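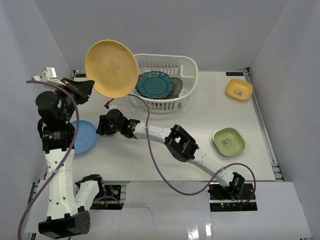

Most plastic plates and bowls wear out from the way they are washed and put away, and very little from being eaten off. The surface gets dulled by rough pads, the color goes yellow or gray from sauces, and stacks put into a cupboard damp start to smell. A basket does a lot to fix the last of these. A plain white plastic one, kept out on the table with the plates and bowls next to it, gives you somewhere to stand things between the sink and the shelf. Pick each plate up by the rim, as with the yellow one, and keep your fingers off the inner face. A plate with a raised rim gives you something to hold, and the printed figure in the middle doesn't get rubbed every time it is handled.

The tips below are for everyday plastic and melamine dishes, the kind used for children, picnics and lunches on the porch. Most of them work for china too.

Washing

Scrape first, then rinse under cool water. Hot water sets egg and oatmeal onto the surface and you end up scrubbing. Once the food is off, switch to warm water and a small squirt of dish soap.

Use a soft cloth or the soft side of a sponge. Green scouring pads leave fine scratches that you can't see at first, but after a few months the plate looks cloudy and holds stains. If something is stuck, fill the plate with warm soapy water and leave it for a while.

Wash the dishes with a printed picture or lettering by hand if you want to keep the print. Many are marked dishwasher safe, and the plate itself will survive, but the print fades sooner. If you do use the dishwasher, put them in the top rack only.

Grease clings to plastic more than to china. Run a finger over the surface after rinsing. If it drags or feels slick, wash it again with fresh water. Doing the plastic before the frying pans saves most of this trouble.

Don't forget the back. Many plates have a low ring on the underside where dirty water collects, and whatever is left in that ring ends up on the face of the plate below it in the stack.

Drying

Plastic doesn't hold heat the way china does, so it stays wet longer after a hot wash. This is why the plastic things come out of the dishwasher dripping when everything else is ready to put away.

Stand plates on edge in the basket with a gap between them. Bowls go upside down and tilted, so the air gets under the rim. A bowl set flat on a counter traps steam and will still be wet inside the next morning.

If your basket has a solid bottom, lay a folded dish towel in it and change the towel daily. With a slotted bottom, put a tray underneath and empty the tray.

Give the dishes a last wipe with a dry towel before they go in the cupboard, even if they look dry. Check the ring underneath.

Wash the basket too. Ours gets done on Wednesday with the sink strainer. Warm soapy water and an old toothbrush will get into the corners. For a slimy film, soak it in warm water with a cup of white vinegar, then rinse.

Stains

Tomato sauce, curry and berries are the usual ones. For a fresh stain, make a paste of baking soda and a little water, spread it on with your fingers, and leave it for an hour. Rub gently with a wet cloth and rinse. Old stains may need this done several times.

Sunlight helps with tomato. Put the washed, wet plate on a sunny windowsill for an afternoon. Turn it once. Don't leave it there for weeks, as strong sun will fade bright colors and make some plastics brittle.

For an onion or garlic smell, fill the bowl with warm water and a spoonful of baking soda and leave it overnight.

Do not use chlorine bleach on melamine. It damages the surface, and the stains come back worse.

Stacking and storing

Sort by size before you stack. Large plates go on the bottom and small ones on top. Keep bowls in their own stack, because a bowl on a pile of plates always has to be moved to get at anything.

Limit each stack to 6. Taller stacks lean, and people pull from the middle.

If you have plates in several colors, it can be handy to give one to each child. My neighbor Sebastião Portela does this with his grandchildren and says the arguments about whose plate it is stopped within a week. It also shows you who hasn't cleared the table.

Put a sheet of paper towel between plates that have a printed picture if they are going to be stored for the season. For daily use it isn't worth the bother.

A low shelf or a deep drawer is best for the children's things, so they can set their own places. Line the drawer with a piece of non-slip mat, or the stacks slide every time it is opened.

The same basket can carry everything out to the yard. Plates in first, standing along one side, bowls nested beside them, napkins on top. Bring it back in with the dirty dishes and wash it along with them.

When to throw them out

Look the dishes over once or twice a year. I do it in January, when the cupboards are being cleared anyway. Hold each plate up to the window and tip it so the light runs across the face.

Get rid of anything cracked, chipped on the rim, or flaking. A crack holds food no matter how well you wash it. Deep knife marks are a reason too. Light scratches and faded print are fine.

A plate that has warped so it rocks on the table won't go flat again. It can go under a flowerpot.

Melamine shouldn't be used in the microwave, whatever condition it is in. Other plastics should only go in if they are marked for it on the bottom. If the mark has worn off, treat the dish as not safe for the microwave and keep it for sandwiches and fruit.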